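Boveck Matte Table, Dark Grey
Large rectangle, satin-smooth matte finish. $178 each, pick up from the Jodside shop or delivered locally.

Hi, Lorraine here! If you've been following along you'll know I've been hunting for a decent dark grey table ever since the old maker closed up in October, and I'm so pleased with these ones I kept one for the shop. It lives beside our brick wall and gets leaned on, spilled on and generally treated like a workbench.

What I love is the colour. It's a proper deep grey, dark enough to make a white plate pop but not so black that every bit of dust shouts at you (glossy black tables, never again, I had one for years and dusted it twice a day). The matte surface also cuts the glare from overhead lights, so you can sit at it with your paperwork on a sunny arvo and not squint.

It does need a bit of looking after, though nothing scary. A spray bottle and a soft cloth is my whole kit. Mist lightly, wipe along the length of the table, then go over it again with the dry side of the cloth. Skip the cream cleansers and anything sold as a polish, you'll end up with shiny patches and they're a pain to shift.
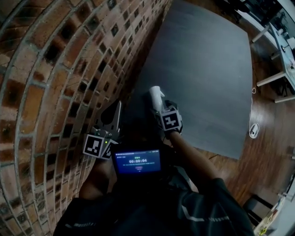 Can I use vinegar on the matte finish?

A weak mix is fine, one part white vinegar to four parts water, sprayed lightly and wiped off straight away. Don't leave it to sit, and try it on the underside first if your table is from the earlier batch.

Greasy fingerprints are the one thing I'll warn you about. They show up on any dark matte top, and a drop of dishwashing liquid in warm water gets them off. For texta or biro, ring me before you start scrubbing! Kenneth has a few tricks and he's happy to talk you through them.

On polished floorboards please put felt pads under the legs. I pop a packet of 16 in with every table, which leaves you plenty of spares for when they wear down or the vacuum eats one. Lift to move it, with someone on each end, and your boards will thank you.

Delivery is free within 100 km of the shop and Kenneth will carry it in for you. Further out, email me your postcode and I'll get a quote. The top comes wrapped in a blanket, which we'd love back.

Matching bench seats from Lightfoot are on order, same grey, price to come.

Page updated Apr 29, 2013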